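Moving to Flulmont on my own, month two, ask me things (or tell me things!)

coken_bound
Right, so I did it. Sold the sofa, packed two suitcases and got the train to Flulmont in July with no friends here and a room I'd only seen on a video call. I love it!! The river path, the covered market, the way everyone says good morning on the stairs. My room is 406 a month with bills in, and it takes me 17 minutes to walk to the language school. My speaking is still terrible but the woman at the bakery has stopped switching to English, so I'm claiming that as a win.

Anyone else here done the same? What did you do about meeting people?

marrowfat
Welcome! I came from Cliltby eight years ago meaning to stay one winter. Go to the Friday conversation table at Humphreys, upstairs, from 7pm. Arnaldo Salgado runs it and he won't let you sit in a corner. I met half my friends there and my current landlord.

tilda_r
Have to disagree with marrowfat on Humphreys. Lovely people, but it's nearly all newcomers and you end up speaking English all night. I went for months and learned nothing. Join a choir, or walking football, anything where the locals already are.

marrowfat
It's English for the first half hour, then Arnaldo rings the bell and it's local language only! Did you always leave before the bell?

tilda_r
I did not leave before the bell. The bell was widely ignored.

coken_bound
Haha, I'll try both. I can't sing but I can walk.

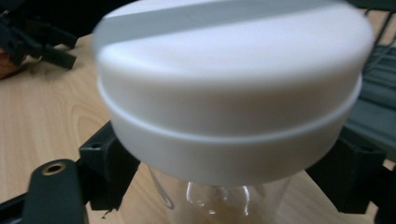 White lid, clear tub. 

Next question: registering your address. The school says I've got 30 days and my landlord says there's no rush. Who's right?

pell_and_co
The school. Book the slot today, the town hall fills up fast at the end of summer. Take the rental contract AND a copy, they wouldn't copy mine for me.

marrowfat
Agree with pell. Side entrance, not the big doors.

tilda_r
Big doors now, they swapped it in spring.

coken_bound
Booked! You're all brilliant. Back after Friday with a full report on the bell.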